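Stuva Two-Arm Bench - Schools and Clubs Edition

The Stuva Bench is a complete tabletop workstation for secondary schools, colleges and robotics clubs. It is supplied by Rivadeneira to centres entering the Zoklow Student Challenge, and may be bought or hired for the school year.

The Coffee Corner task set is intended for teams in their second term. Students program or teleoperate the arms to pick up a paper filter, seat it in a dripper or jar and return each item to its place. Thin paper is a demanding material for beginners, and teams should expect to spend several sessions on the grip alone.
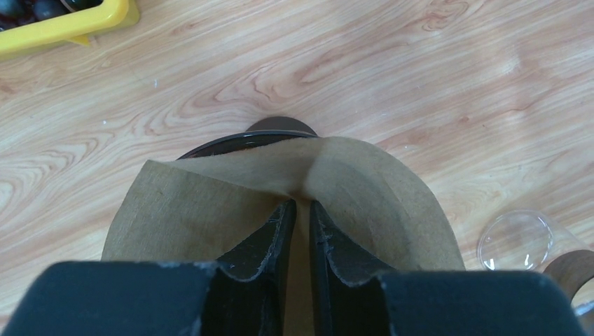 Brown paper filter held at the centre between the padded fingers.

Each bench is delivered with two arms fixed to a common base bar, wrist mounts, cabling and a wood-grain work surface set within pale side and back panels. Centres should allow one bench for every 8 students. The task set includes 24 paper filters; refill packs of 96 are available separately. 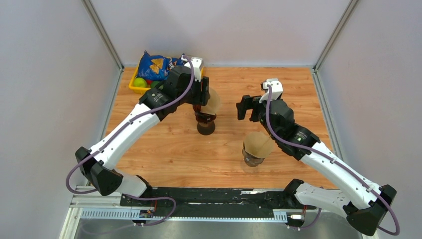

Both arms may be run together or singly. Clubs new to two-arm work are advised to begin with one arm and to introduce the second when the first can complete the filter exercise without correction. Finger padding is a wearing part and should be checked each month.

Glassware is handled at reduced speed. The setting is found under Limits in the bench software and can be locked by the supervising teacher.

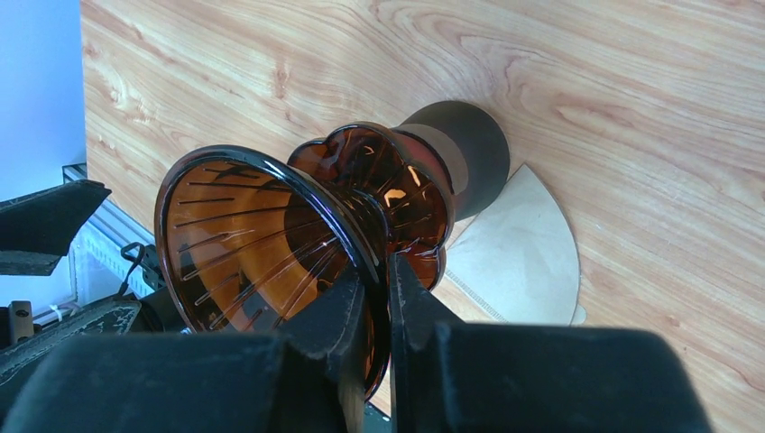 The Skuduvside robotics club has used the bench for its Challenge entry since February. Its members keep a written log of every attempt, with the starting position of each object noted, and this practice is now recommended in the teacher's guide.

Scoring follows the Challenge rules. A run lasts 270 seconds, and items may start upright or on their side. 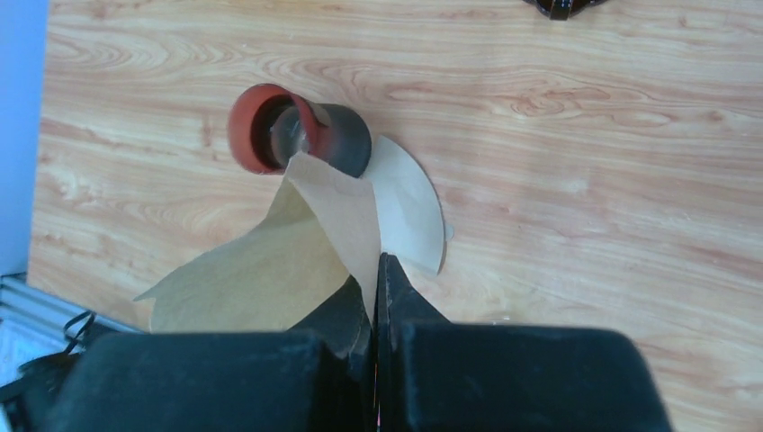
Marks are given for control as well as completion, and a torn filter may be replaced once in each run.

Hire terms, spare parts and the teacher's guide may be requested from Rivadeneira Education Sales. Coffee is not supplied.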